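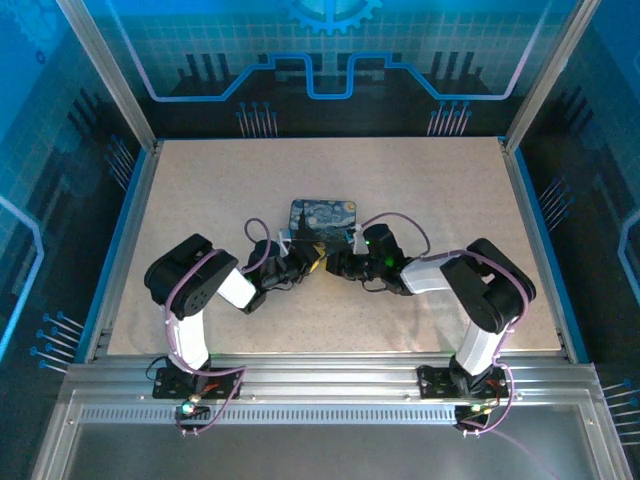 About Weltard

Weltard advises manufacturers, colleges and public laboratories on the purchase of robotic equipment. The firm was founded by Rommel Aquino, a former plant buyer, and remains independent of all suppliers. We accept no commission on any equipment we recommend.

Our work begins with the budget. Clients receive a written plan covering the purchase price, installation, training, spare parts and floor space, together with a schedule of payments matched to their fiscal year. Two-arm workcells, single arms and conveyor systems are each costed separately. Where a lease would serve the client better than a purchase, the plan says so.

To date the firm has completed 67 equipment plans, the largest of them for the Plendero assembly plant. Our price records, known internally as Ra, hold nearly 3000 entries and are reviewed every October.

Initial consultations are free of charge for schools and nonprofit organizations. For all other clients a fee of $400 applies, credited in full against any plan later ordered.

Weltard is a member of the Grelar group of companies. Requests for proposals should be addressed to the Planning Office.

Page last reviewed 12 Mar 2021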